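Search this site
Type and press Enter

The Pause Before the Grasp

By Jayanthi Kaimal
2023-12-11
30 comments | 3,281 shares

When Harish Arumugam joined the software group at Grastmont, he was asked to find out why the arm was slow. The motors were fine and the network was fine. The delay was in the thinking. Before each grasp the program stopped, sometimes for several seconds, and then the arm moved as if it had never been in doubt.

"I started to call it the pause," he told me. "Everybody in the lab had stopped noticing it."

Grastmont writes picking software for customers who cannot say in advance what will be in the bin. Its planner, named Ojala, takes a depth picture, proposes many possible grasps and then throws almost all of them away. In the old version it kept up to 3,000 candidates for one picture and tested every one for collision, with the full model of the arm, the hand and the cables. Most of these candidates had no chance. They asked the fingers to pass through the wall of the bin.

Arumugam changed the order of the questions. The new version first asks something cheap: can the wrist be there at all, given the walls? Only the candidates which survive go to the expensive test. In one recorded trial the cheap question removed 2,554 of them. The pause became so short that a colleague thought he had turned the checking off.
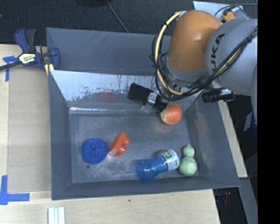
A KUKA arm at the bin, with the gripper close to an orange-red fruit. A blue scrubber, a toy block, a bottle and a gourd-shaped object share the floor.

The walls are a bigger problem than a visitor would expect. A thing in the open middle can be taken from many directions. A thing near a corner leaves only a few, and for these the wrist often has to lean in a way that brings other hardware near the rim. The cables make it worse, for they bend differently on each move and the model of them is only a thick tube. Arumugam made the tube thicker after one bad week in December of last year, and he admits that this loses some good grasps.

Then there is perception. Clear plastic gives poor depth, and a bottle may come back from the sensor as a hole with a label floating over it. Worn metal and shiny strips do the opposite, they give points where there is nothing. Okden, the part of the system that cleans the depth picture, was written to remove such points. For a long time it also removed small real things, and the planner never knew they had been there.

The fix was modest. Okden does not delete doubtful points any more – it marks them, and Ojala decides what to do. For collision a doubtful point counts as solid. For grasping it counts as air. The two answers disagree with each other, and Arumugam is comfortable with that.

What he would like now is a better replay tool. The present one, Belloldale, can show each rejected grasp in color, but it cannot say which rule rejected it first. He has a branch where it can. It crashes when the log is long, and he was looking at the crash when I left.

30 comments
Share this article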